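Arbeitsplatte, zweiter Anlauf

02.04.2025

Die Platte von Lova liegt seit November in der Werkstatt, jetzt ist sie endlich auf dem Unterschrank. Grau, matt, zwei Teile, weil das Treppenhaus kein längeres Stück zulässt. Den Stoß habe ich mit Esura-Dichtmasse geschlossen und 7 Tage in Ruhe gelassen. Der Hersteller verlangt weniger, aber die Werkstatt ist kaum geheizt.

Vor dem Ansetzen beide Kanten entfettet, dann von unten mit zwei Verbindern gezogen — gleichmäßig, immer abwechselnd eine halbe Umdrehung.

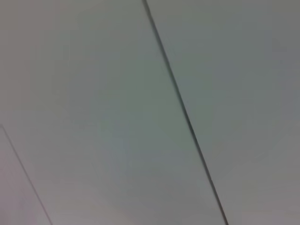
Geschliffen wird nur die überstehende Masse, Körnung 300, von Hand und mit Klotz. Eine Maschine nimmt an der Kante zu viel weg, das hatte ich beim ersten Versuch. Danach mit einem feuchten Tuch abwischen und gegen das Licht prüfen.

Offen ist noch der Wandanschluss. Das Profil von Katayama trägt mir zu dick auf, das von Bestia ist flacher, muss aber geklebt werden. Bestellt habe ich vorerst keins von beiden.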